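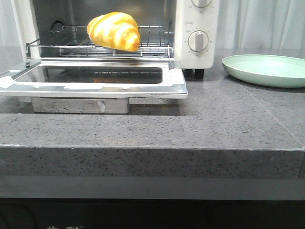

The Pelik cell went back into service in February after its wrist camera was recalibrated and both gripper fingers were re-shimmed. Drift had been building for 548 cycles before the pick routine started to fault. The fixed camera was left alone, as its view of the oven still matched the stored reference. Oven position is checked against that reference with the door fully lowered, the wire rack seated on its guides and the plate to the right of the oven on the back part of the counter. If the door does not lie flat, stop and correct it before running anything else. The Skeririk script will accept a door that is a few degrees high and then place the rack plane too far forward.

Finger spacing is set with the 2 mm gauge at the tips, then checked again at the neck. Tighten the inner screws first. The Lebrun fingers have less clearance at the base than the old set, so the shims from the spares drawer at Tilergate must be trimmed.

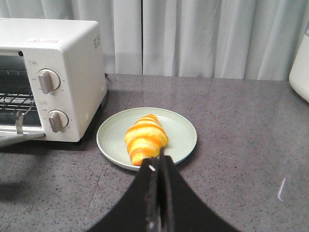 After trimming, run 200 dry closes at low speed and log the motor current for each. A rise toward the end of the run means that a shim is rubbing. Wrist calibration follows, and should not be started until the current log is clean.

The cycle counter read 2,252 at handover. Next finger check is due at 2,800. Please enter shim thickness in the cell log, left finger first.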